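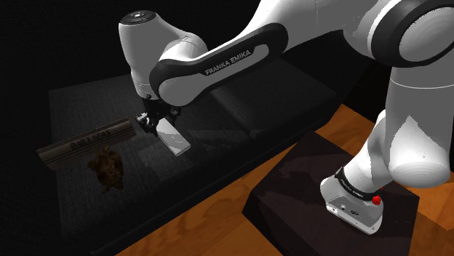 Capítulo 14
Recepción y triaje de fauna silvestre

14.1 Objeto del capítulo

El centro de recuperación recibe animales por tres vías: entrega directa de particulares, traslado por agentes de la autoridad y derivación desde otra clínica. En los tres casos el procedimiento de entrada es el mismo y consta de registro, observación a distancia, exploración y asignación de destino. El capítulo 13 trató la captura y el transporte; aquí se supone que el ejemplar ha llegado en un contenedor cerrado y ventilado.

14.2 Registro de entrada

La ficha se abre antes de extraer al animal. Debe recoger la especie (o el grupo, si la identificación es dudosa), el lugar exacto del hallazgo, la hora, la causa aparente y cualquier alimento o fármaco administrado. El lugar del hallazgo condiciona la liberación posterior y no admite indicaciones genéricas como «carretera» o «parque».

La numeración es correlativa y se reinicia el 1 de enero. En el centro de Brusby, cuyos datos se emplean en los ejercicios, se abrieron 176 fichas en un año; casi 200 si se incluyen las consultas telefónicas sin ingreso. Farahani y Arnaud observaron en esa serie un máximo en junio, debido a los volantones.

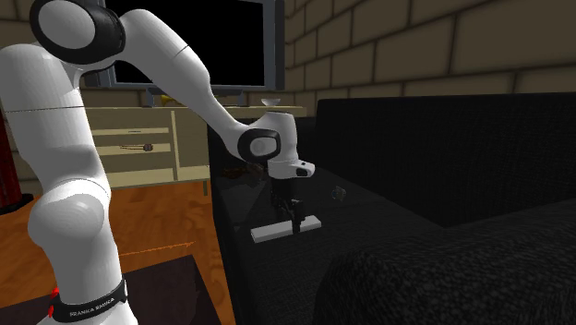

Figura 14.1. Brazo Franka Emika sobre un sofá negro. Entorno simulado.

14.3 Observación a distancia

Se realiza en penumbra y en silencio, sin manipulación. Se anotan la postura, la frecuencia respiratoria, el estado de alerta y la simetría de alas o extremidades. La respiración con el pico abierto en un ave en reposo obliga a interrumpir el protocolo y a aplicar oxígeno.

14.4 Categorías de triaje

La escala de Hellström distingue 2 niveles de ingreso. El nivel A comprende hemorragia activa, disnea, convulsiones y fractura abierta. El nivel B agrupa los demás cuadros, incluidas la orfandad y la desnutrición leve. Todo ejemplar de nivel B se reevalúa tras el periodo inicial de reposo.

La rehidratación precede siempre a la alimentación. El cálculo del volumen se desarrolla en el apartado 14.5.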